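Pre-departure check, flat in Duver, done in June before moving abroad to Losteo. I dreamt the whole move before I'd booked a thing, so consider this me inspecting a prophecy.

1. Passport: OK. Photo resembles a woman wanted for arson.
2. Gas off at the wall: OK. Checked at 7 a.m., then again from the stairs.
3. Smoke alarm: FAIL. Chirps only when I'm asleep. New battery on the list.
4. Window locks: 2 stuck, both with paint. A burglar would need patience.
5. Savings: 700 in the account, 300 in a sock. The sock feels safer.
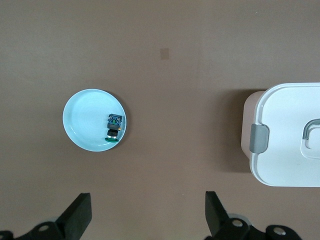
6. Suitcase: one wheel wobbles. In the dream I had a McKinnon trunk with brass corners, so somebody upstairs overspent.
7. Insurance: Virinard want to know if I have any "hazardous hobbies". Put down knitting and left it there.
8. Spare key: with the neighbour at number 74, who has already asked about my sofa.
9. Nerves: FAIL. Recheck tomorrow.

Still to do: battery, wheel, tell my mother. I keep moving that last one down the page.

We use cookies to improve your visit. Accept all / Manage settings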